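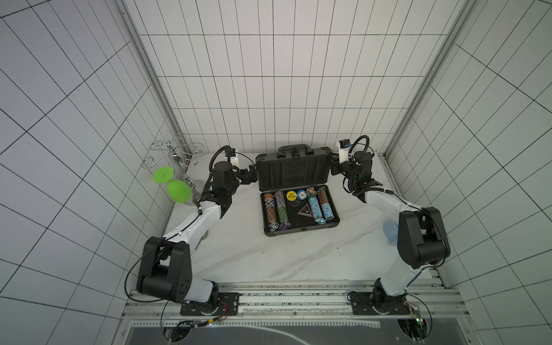
July 7, 2020

Print | E-mail this entry

Up too early, no breakfast, coffee at the bench. Want this written down before I forget the order of things. The question is still the one from February — does the policy get better if we stop being so tidy. Old way was one object, clean table, same start pose. New way, Tahira's idea, is to leave other stuff standing around and swap the main object between blocks, and never tell the model which is which.

Eleni ran the Rendeck training overnight. Two versions, 900 demos each, one tidy and one cluttered. Same seed, same everything else I hope. I checked the config twice and then a third time becuase of what happened with Mengal.
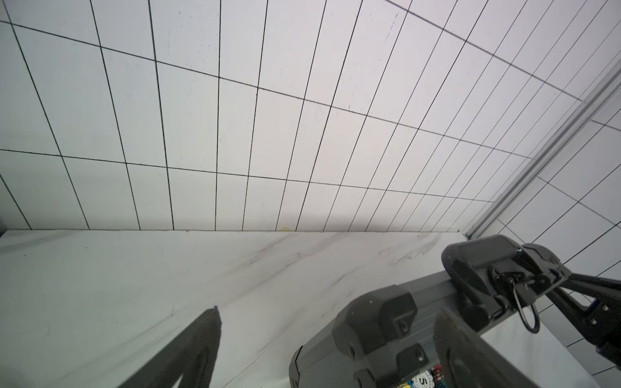 Anyway the wrist views. Consuelo thinks they carry most of the learning and the overhead one is just for getting close. I'm less sure. When we blank the overhead stream the arms still find the object but they come in crooked, and the two sides disagree on who grips first. Need a proper ablation, not me squinting at replays at midnight. 5 rollouts per condition is nothing. Ask Nelli for more time in the booth.

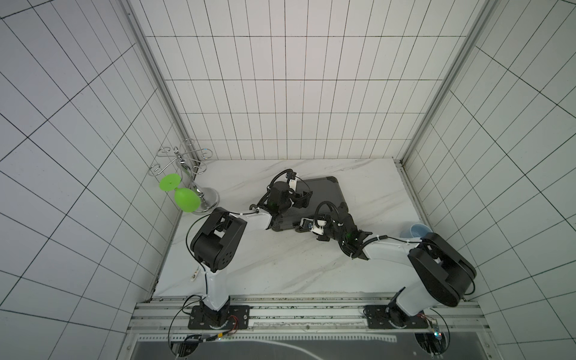

Two-arm timing is the part I care about. If one side commits before the other, the whole thing turns into a tug. The laptop case is good for this, long enough for a gripper at each end, and I'd like to keep it as the standard object. The green wine glass on its rack stays as clutter for now, so does the blue cup at the back. Tahira wants clutter moved between every episode. Slow, but ok, probably right.

Sent the short summary to Biltham before lunch. Said the cluttered version looks better on new start poses, and the tidy one is a bit smoother on old ones. Kept it to one paragraph.
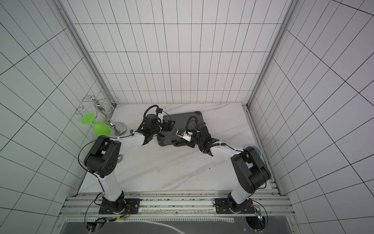
Ea Þórarinsdóttir wrote back within the hour that smoother doesn't mean much to her until we score it the same way for both, and that she'd want to see 1000 demos before anyone says "better" in a report. Fair. Annoying but fair. So Eleni and I sat down and wrote an actual scoring sheet — reach, both grips, lift, set down, done. 5 points, no halves. Should of had that in February.

Tomorrow: rescore the old rollouts blind, fix the timestamp drift on the left side, call Grunness about the spare cables.

0 comments | 5 shares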